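29 June 2022
By Zane Jankauskaitė

We use cookies to remember what you like to read. OK / Change settings

Why does the nurse put that squeezy thing on your arm?

I have worked at a children's clinic in Wotumberg for eight years, and the question I get most is about the cuff. You know the one! It wraps around the top of your arm, it makes a puffing noise, and then it squeezes like a hug from somebody who really, really missed you. Kids want to know if it's going to pop. (It isn't.) They also want to know what it's for, and that's a much better question, so let's talk about it.

Your heart is a pump. Every time it beats, it pushes blood out into long bendy tubes called arteries. The blood presses on the walls of those tubes, the same way water presses on the inside of a garden hose when you turn the faucet on. That pressing is your blood pressure. You can't feel it, but it's going on right now, even in your toes.

So how do we measure something that's tucked away inside your arm? First the cuff fills with air until it's tight enough to stop the blood in that one tube for a moment. Then the air leaks out slowly. When the squeeze gets just weak enough, a little blood sneaks through with each beat, and the machine feels it go and writes down a number. The air keeps leaking, the blood starts running smoothly again, and the machine writes down a second number. The top number is the push when your heart squeezes. The bottom one is the push while it rests between beats.

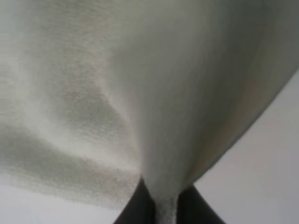
Arteries are stretchy, and I think that's the best part. When a beat comes along they get a tiny bit wider, and then they spring back. If they were stiff like a drinking straw, your heart would have to work a lot harder. The squeezing part is easier to picture with cloth. Look how the white fabric starts out wide and then narrows down to one point where it's pinched. A tube under a cuff gets narrow at the squeezed spot too, only it's much smaller and it's full of blood. Let go, and it opens up again.

A boy named Algirdas once asked me if he could make his number go down by holding his breath. Nope! Please breathe. What does help is sitting still with your back against the chair, both feet flat on the floor, and your arm resting on something. Running up the stairs first will push your number up for a little while, and so will being nervous. I usually let kids sit for a few minutes before I start, and I ask them to save their stories for afterward, which is very hard for some of them (and for me).

Your number won't be the same as your dad's, either. Kids usually have lower numbers than grown-ups, and they creep up as you get taller. We use smaller cuffs for smaller arms, too. A cuff that's too little can give a number that's too high.

If the squeeze feels too strong, tell your nurse. You can wiggle your fingers when it's done.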